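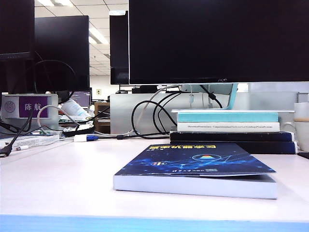
What has to be settled before a home-built arm can be asked to turn the pages of a book?

The position of the book comes first, then the height at which the fingers close, then the speed of travel. Force is left for last, as it can only be judged once the other values are fixed.

Build diary, Dornska page-turning arm. Saturday, February.

Work resumed at 9:15 in the morning. The purpose of the session was to establish a repeatable approach to an open book from the side of the page block, with the wrist held low and the fingers closed until contact. The earlier approach, from directly overhead, was withdrawn from the plan last month after it bent the corners of two manuals.

The control program was revised before any motion was attempted. The closing speed had been stored in two separate files, and the values did not agree. The higher value has been deleted. The remaining setting is 111, in the units used by the Sevska motor board, and it is to be treated as the upper limit until the next review. The shoulder joint was given a new home position of 497. The former position allowed the elbow to swing wider than the table plan permits.

A paperback is the standard test object for this stage. Hardcover books remain outside the scope of the work, as the present fingers do not open wide enough to take a stiff cover together with a page.

The first 3 runs were made at half speed with the fingers kept shut. The second of these was stopped by hand when the wrist dipped below its planned height. The error was traced to a rounded figure in the height table, and the table has been corrected.
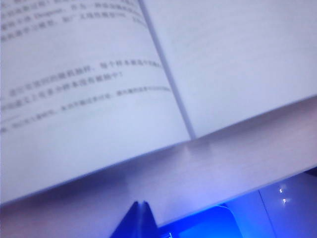 The matter of page separation remains open. A single sheet must be lifted away from the block without drawing its neighbors along with it, and the closed fingertips offer a narrow surface for the purpose. Two methods are under consideration. The first is a strip of soft rubber on one finger, to be cut from the Nasau sheet ordered in the fall. The second is a small push from the side, which would raise the edge of the page before the fingers close. The rubber strip will be tried first, as it requires no change to the program.

The wrist camera does not hold focus at close range. Adjusting the lens ring would affect the longer views, and the change has therefore been put off until a fixed working distance has been chosen.

The Obradović power supply was in use for almost 700 minutes over the past month and has been entered in the log for inspection. Its fan is louder than it was at the start of the project.

Items carried forward: cut and fit the rubber strip; copy the corrected height table to the backup drive; repeat the low approach at half speed; order a spare wrist cable of the longer type.

Power was switched off at the main strip at 4:40 in the afternoon.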